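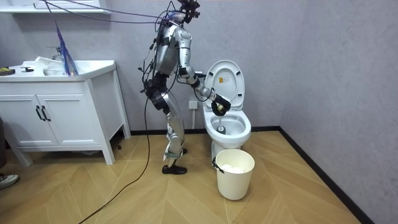

最終更新:6月(価格、在庫欄のみ修正)

トイレブラシ&洗面まわり 小物セット
取扱:Lerkex 水まわり用品

狭い洗面所、トイレ一体の部屋向け。ブラシ、円筒くずかご、クリップの組み合わせ。単品でも買えます。セットのほうが送料一回分で済むので得。

■価格
セット 3,755円(税込)
ブラシなし(くずかご+クリップ) 3,581円(税込)
※差が小さいのは承知。ブラシは替えを前提にした値付けです。
在庫 16セット。次回入荷は未定、決まり次第この欄に書きます。

■トイレブラシ
柄を握って、便器の内側に押し当てて使う普通のタイプ。水たまりの際、あのあたりの輪じみ用。フチ裏は先を少し寝かせて。力はいりません、回数で落とす感じ。
ふたは完全に上げてから。半開きだと柄が当たります。
使用後は便器の中で水を切る→流す→もう一度水を切る。濡れたまま棚にしまわないでください。
酸性洗剤と塩素系は混ぜない。必ず。
柄が曲がる、毛が寝る、どちらか出たら交換。
替えブラシは品番323。注文のとき備考欄に番号だけ書いてもられば通じます。

■くずかご(円筒、白)
底に向かって少し細くなる形。便器の手前でも、洗面台の横でも。
内側に紙を一枚敷いておくと底が汚れません。袋でも可。袋の場合はフチで折り返して、付属の黒いクリップで留める。クリップは小さいので、ごみ捨てのとき一緒に捨てないよう注意(問い合わせがいちばん多いのがこれ)。
クリップのみの追加も可。メールで。
洗うときは中性洗剤。熱湯は不可、変形します。

■床について
写真の部屋は明るい色の木の寄木床。木の床の場合、ブラシの水だれはすぐ拭くこと。くずかごも濡れた床に置きっぱなしにしない。輪の跡がつきます。
拭くのは乾いた布で十分。ワックスをかけている床は先に目立たない場所で試して。
コンセントが低い位置にある部屋では、床に水を流さないでください。便器の外は拭き掃除だけ。

■洗面台との合わせ
白い扉に黒い縦の取っ手、という組み合わせの洗面台が多いので、くずかごは白、クリップは黒にしました。他の色は予定なし。グレーの要望はもらってます、検討中。
脚つきの洗面台は下にすき間があるので、掃除のときはそこも忘れずに。小さい物が転がり込みます。週一で見るくらいでちょうどいい。
天板の上は物を減らす。レジ袋を蛇口の横に丸めて置くと、水を吸わずに水をためるだけなので、使わない袋は引き出しかくずかごへ。
水栓がクロームの場合、研磨剤入りのスポンジは使わないこと。細かい傷になって曇ります。水あかはクエン酸を薄めて、紙で湿布、そのあと水拭き、からぶき。鏡も最後のからぶきだけは同じ布でOK。 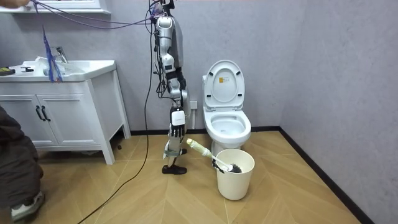 ■掃除の順番(同梱の紙と同じ内容)
1 くずかごを部屋の外へ出す。
2 天板の上を空ける。
3 便器に洗剤。そのまま少し置く。
4 待つ間に洗面ボウルと蛇口。
5 ブラシで便器の内側、流す。
6 便座、ふたの両面を拭く。ふたの裏にシールがある機種は、シールの上をこすらない。はがれます。
7 便器まわりの床、洗面台の下、最後に入口側へ。
8 くずかごを戻す、紙を敷きなおす。

3と4は逆でもいいですが時間が余分にかかります。

■セット内容
トイレブラシ 1
くずかご 1
黒クリップ 1
説明の紙 1
※洗剤、ごみ袋、敷き紙は入ってません。洗面台、便器、水栓、鏡は販売対象外。洗面台の型番の問い合わせにはお答えできないです。

■よくある質問(抜粋)
・くずかごにふたは? → なし。後付けも不可。
・ブラシ立ては? → 別売、Vornanceの受け皿つきが合います。いま欠品。
・賃貸でも使える? → 置くだけなので問題なし。穴あけ、接着なし。
・ブラシだけ欲しい → 替えブラシで注文してください。柄も付いてきます。
・まとめ買いの割引は? → 個人はなし。法人は担当まで。

■発送・返品
平日の午後2時までの注文は当日発送。箱は簡易包装、ギフト不可。
返品は未使用のみ。ブラシは開封後不可、衛生用品のためご了承くださいい。
くずかごの割れ、へこみは交換します。箱ごと写真を送ってもらえると早いです。

■問い合わせ
商品:Orestis Raptis
法人、まとめ注文:Deok-su Hong
返信は英語か日本語。急ぎの方は件名に「ブラシ」と入れてください、探しやすいので。

関連:替えブラシ323/Inbridge 吸水クロス/クリップ追加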